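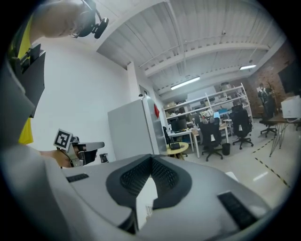 Workshop Notes / Faults and Fixes

Marker plate slip on the hand-held grippers: what happened and what has changed

14 shares | 6 comments

The Dolten cell was stopped after the arm drove the edge of its gripper into the side of a parts tray and kept pushing until the force limit tripped. There were no injuries and the guard door was shut at the time. The tray cracked along one corner and the left finger of the arm's gripper needed replacing. The fault has been traced to the hand-held grippers used for recording, and the checks on those have been changed as a result. Sites that record on the same units should read the whole of this item before the next session.

The first theory was that the arm had lost its zero. It had not. The joint calibration was repeated and came back within limits on every axis, and the same placing move, programmed by hand from the pendant, landed in the correct slot every time. The second theory was that the tray had been put down in the wrong place on the locating pins. That took longer to rule out, as the pins on that cell are worn and the tray can be made to sit proud if it is pushed down on one side only. The pins have been replaced anyway, but a proud tray would have been struck on its top face, and the mark was on the side.

That left the learned placing routine. The routine is trained on recordings made by people holding the grippers and doing the task at a bench. Each gripper carries a square black-and-white marker on a plate at the top, and the position of the fingers is worked out from the position of the marker. The software measures the marker and adds a fixed offset to get to the fingertips. The offset is written once, when the unit is set up, and nothing in the recording software looks at it again.

On one unit the plate had turned. It sits on a short post and is held by a single clamp screw, and the clamp had relaxed enough for the plate to be moved with a thumb. It would then stay where it was left. To anyone picking up the gripper it looked and felt sound. The marker was still flat and clean and was still picked up in every recording, so no warning was raised. The fingertip position was simply wrong, by an amount that depended on how the gripper was being held. With the gripper upright the error was small. With the gripper laid over to reach into the tray, the error at the fingertips came to 8 mm, and a slot in that tray has far less clearance than that.

The batch used to train the placing routine held 2000 recordings, of which 500 came from the unit with the loose plate. The rest were good. This explains the behaviour that caused most of the confusion in the early stages, which was that the routine worked for most slots and failed at the far side of the tray. The affected unit had been used mainly for the far side. It also explains why the fault did not show on the validation plot. The validation set was drawn from the same batch, with the same share of bad recordings in it, and the routine was being marked against the same wrong positions it had been taught.

Pekus, who supply the grippers, were sent the affected unit and the clamp. Their reply was that the screw was within specification, but that the clamp face had been painted over at some point. Paint creeps under load, and a clamp that is tight on fresh paint will be slack later. The paint was ours. The unit had been through a tidy-up in October in which several brackets were touched up, and the clamp was done along with everything else. Pekus have agreed to supply a clamp with a serrated face and a second screw. Until it arrives the existing clamp can be used with the faces cleaned back to bare metal.

The loose plate is a simple mechanical fault. The more serious point is that the arm was able to carry out a bad placing move at full programmed speed. Three separate things should have limited it, and none did.

The first was the approach speed. The cell instructions require reduced speed for the first run of any new routine. Reduced speed was used for the first run, which covered the near side of the tray only and went without trouble. The setting was then put back to normal before the far side had been tried. The instructions did not say that every slot had to be covered first. They do now.

The second was the force limit. It was set for the heavier parts that were run on the cell before, and had not been brought down when the job changed. The arm did stop, but at a load well above anything the placing task calls for. The limit has been lowered, and the value is now stored with the job so that it changes when the job is loaded.

The third was the tray model in the collision checker. The model was correct. The checker had been told to ignore contact between the gripper and the tray, so that the fingers could enter the slots without raising an alarm. That exception has been narrowed to the fingertips. The body of the gripper and the upper part of the fingers are now checked against the tray walls as they should have been from the start. This has slowed the planning step slightly and produced a few false stops at the corner slots, which are being worked through.

Changes to the recording procedure are as follows. They apply from the next session at all benches, including the Halvorsen site.

Before a session, each gripper is placed in the check block and the marker is read in two positions, upright and laid over. The two fingertip positions should agree to within 2 mm. A unit that does not agree is tagged and put on the quarantine shelf. It is not to be re-tightened at the bench and put back into use. The offset has to be measured again first, otherwise the plate will be clamped hard in the wrong place and the fault will be fixed in position.

After a session, the same check is repeated before the recordings are copied off. If the closing check fails, the whole session from that unit is held back. It is tempting to keep the early part of the session on the grounds that the plate must have been good at the start. There is no way of telling when it moved, and the recordings should not be split.

The unit number must be entered with every recording. It was optional before. The 500 bad recordings could be picked out only because the person at the bench had filled it in without being required to, and on a different day the entire batch would have had to be thrown away.

Cameras and their mounts are to be checked by hand at the same time. None was found loose, but the mounts rely on the same type of clamp and there is no reason to expect them to behave differently. A camera that has shifted will show up sooner, as the fingers appear in the wrong part of the view, though a small shift could be missed.

Do not paint, lacquer or label any clamp face. A line of paint pen across the joint, from plate to post, is allowed and is in fact now required - it gives a quick visual check that the plate has not turned. The line should be thin, and should be put on after the clamp has been tightened.

Grip pads need a look as well. This has nothing to do with the placing fault, but it came up when the units were stripped. Dust from the bench had collected in the padding on several of them, and one pad had begun to lift at a corner. A lifted pad alters the closing width of the fingers, and the width is recorded along with the position. Pads should be brushed out dry. Solvent wipes attack the adhesive and should be kept away from them.

The placing routine has been retrained without the bad recordings. It was then run on every slot at reduced speed, with the lowered force limit, using scrap parts. All slots were reached without contact on the tray walls. The cell has gone back into use with the speed held at the reduced setting, and will stay there until the far side has been covered by fresh recordings. The batch is now thin on that side, and the routine is noticeably less sure of itself there. It hesitates above the slot and sometimes makes a second approach. This is slow but not unsafe.

Other routines trained on recordings from the same unit are being gone through. The one used on the Hitico line is known to include some. It lifts from an open bin and places on a flat belt, where the error would matter less, and no contact has been reported. It has been put on reduced speed until the check is finished. Operators there should not override the setting to make up time.

Two matters are still open. It is not known whether the plate turned gradually or was knocked. The error in the recordings looks much the same from first to last, which points to a knock, but the tray positions vary enough to hide a slow drift. The other is whether the recording software can be made to compare the marker position with the view from the gripper's own camera while a recording is under way. The two disagree when the plate moves, and a running comparison would have caught this fault during the session. A test version has been written. It gives too many alarms when the gripper is moved quickly and is not ready for general use.

Any unit found with a loose plate should be reported before it is touched, with the unit number and the date of the last good check if there is one. Spare check blocks are held in the stores and can be signed out for use at other benches.

Last updated: Tue 21 June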